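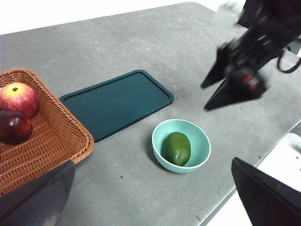

Cleaning and re-oiling old wicker - quick version, because I get asked every time I sell a piece. You need one dry afternoon and stuff you've probably got under the sink. Works on most baskets with a tight basket weave and a rounded rim, the orangey-brown sort, and you can do it on any table you don't mind marking. Mine's grey and scuffed already so no loss. Does NOT work on painted wicker or paper cord, see further down.

What you need

Soft brush, an old shaving brush is best. Toothbrush for the corners.
Washing up liquid, plain.
500 ml warm water.
20 ml boiled linseed oil. Raw takes forever to dry, don't bother.
Two cotton rags, one for on and one for off.
Hoover with the brush end.
A tray or newspaper underneath.

Step 1 - dry clean first

Hoover it inside and out. Then turn it over and tap the bottom, you will be amazed what falls out. Then the dry brush, going along the strips and not across. Go across and you lift the ends and then you've got a repair job as well. Don't skip this, wet dust is mud and it goes right down into the weave.

Step 2 - wash

Few drops of washing up liquid in the water. Dip the brush, shake it nearly dry, work in patches. Damp, not soaking. Wipe each patch as you go. Toothbrush round the underside of the rim where the grease from hands builds up.

Black spots = mildew. White vinegar and water, half and half, dab on, leave ten minutes, wipe. Twice if needed. If it still smells after that put it outside in the shade on a breezy day.

Step 3 - drying

Overnight at least, longer in January. Not on a radiator!! I cracked a lovely log basket that way. If it's gone out of shape now is the time - while it's still damp push it back square and stuff it with towels, tie string round if it's stubborn. Leave the string on till bone dry.

Step 4 - loose ends

Any strip that has popped out, wet just that bit with a sponge, wait for it to go bendy, tuck it back under its neighbour. Dot of wood glue, clothes peg, leave it. Snapped strips are a different job and I'll do a seperate page on those.

Step 5 - oil

Rag on, thin coat, rub it in. Thin! Too much goes sticky and then it collects every bit of fluff in the house. Wait 20 minutes, wipe off all you can with the second rag. Colour will go darker, mostly on the dry bits, evens out after a few days.

IMPORTANT - oily rags can catch fire by themselves if left scrunched up. Lay them flat outside till they go stiff, then bin.

Keep the basket empty for 4 days before you put linen or bread or anything in it.

Painted wicker

Damp cloth only. No vinegar, no oil, paint comes off in flakes.

Paper cord

Looks like wicker, isn't. Wet it and it goes to mush. Hoover and leave alone. If your not sure, look at a cut end underneath, twisted paper shows up straight away.

How often

Hoover monthly, wash once a year, oil only when it starts creaking when you pick it up.

Oona Nurmi
Updated 17/09/2023 - added the bit on paper cord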